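标题:桌面上木蜡油还是水性漆?吵到第二页了,求个准话

楼主 雾里看锯
上周把书桌重新打磨了一遍,180的砂纸起步,最后上到400。现在卡在面漆这步。家里两派,我爸说刷清漆一劳永逸,我想上木蜡油,摸着舒服。
桌子是在Gronda买的,浅色实木,店员自己也说不清是什么料。预算不多,2天内想定下来,周末动手。
用过的说说,怕水怕烫到底有多严重?

2楼 老周不刨花
木蜡油。别犹豫。坏了局部补,清漆坏了整张磨。

3楼 Gwion Vaughan
不同意楼上。天天放杯子的桌子上木蜡油就是找罪受,我那张半年就一圈一圈的白印,补了三次,补的地方颜色还不一样。后来磨掉换水性漆,两年没管过。

4楼 老周不刨花
你那是没擦干净余油吧。薄涂,15分钟后拿布擦,擦到布上不带油为止。很多人涂一遍厚的就完事,当然出印子

5楼 Gwion Vaughan
擦了。别动不动就说人家不会弄。
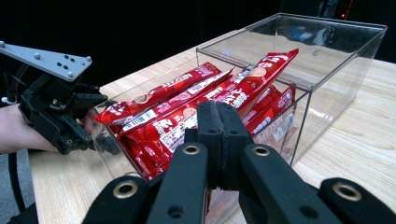 6楼 Nhàn La
先问一句楼主,这桌子平时干嘛用?只看书写字跟顺便当茶水台完全两码事。我家那张就是后一种,泡咖啡吃饭改作业都在上面,红条的雀巢直接拿个透明亚克力盒装着摆桌上,顺手。这种用法热水迟早要洒,我选的硬蜡油,两遍,每遍隔一晚。咖啡渍马上擦没事,放过夜就有点印,320砂纸轻轻带一下再补油就行。浅色木头还有个事,清漆容易发黄,油性的尤其明显,水性的好很多。

7楼 雾里看锯
回6楼,主要写字,偶尔喝茶。电脑也放上面。
发黄这个我倒没想到,我就图它颜色浅。

8楼 Hồ家二叔
发黄+1。我那张床头柜油性聚氨酯,一年多变成橘的了,旁边没刷的板子还是白的,对比惨烈。
Ceststead那款水性的不错,100块一小罐,一张书桌够用。就是干得太快,夏天刷容易留刷痕,要兑一点点水。

9楼 老周不刨花
水性漆立筋你们怎么不说?第一遍下去木纤维全站起来,摸着像砂纸,必须再磨一遍

10楼 Gwion Vaughan
磨一遍能累死你?先拿湿布擦一遍桌面,干了轻磨,再上漆,基本不怎么起。教程里都有

11楼 Nhàn La
两位歇歇。其实都能用,看愿不愿意养。我属于愿意的,每年十月补一次油,半小时的事。
另外打磨方向一定顺纹,我头一回图省事用圆盘机横着来,上完油全是小圈圈,侧着光一看特别明显,又从头磨的。

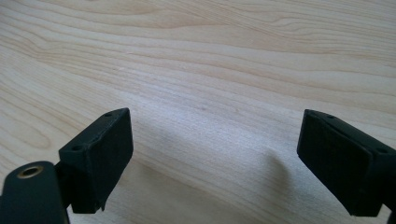 还有,木纹弯来绕去的地方吃油不一样,有的快有的慢,别看哪块哪块干了就拼命补,等整面都吃透再擦。边角和端面最能吃,可以多给一遍。找块边角料先试,同一块板,打磨到同样目数,不然试出来的颜色不作数。

12楼 雾里看锯
端面多给一遍,记下了。400目是不是磨太细了?有人说油进不去

13楼 老周不刨花
对,木蜡油240就停。400太光了,吃不进多少。回头拿240再过一下

14楼 Hồ家二叔
水性漆的话也是240左右打底,遍与遍之间才用400。
所以不管哪派你都得再磨一次哈哈

15楼 Gwion Vaughan
这个我同意老周。难得。

16楼 路过的Fedwood用户
插一句,擦油的布别团成一团扔垃圾桶!!会自燃,真的。摊开晾干或者泡水里再扔。我邻居阳台就冒过烟,幸亏发现的早

17楼 雾里看锯
谢谢各位。定了,240再磨一遍,硬蜡油两遍,桌上加杯垫。我爸那边我去说,桌腿给他刷清漆,他高兴就行。
布的事收到,我准备个铁桶装水。

18楼 Gwion Vaughan
行吧,半年后出白印记得回来顶帖

19楼 老周不刨花
出不了。楼主记得薄涂,薄涂,薄涂

20楼 雾里看锯
刚发现家里只剩180和400的砂纸了,得先下单240的。店里那种带背胶的圆片手磨能用吗还是得买方的

21楼 Nhàn La
方的,裹块软木,圆片手磨不好拿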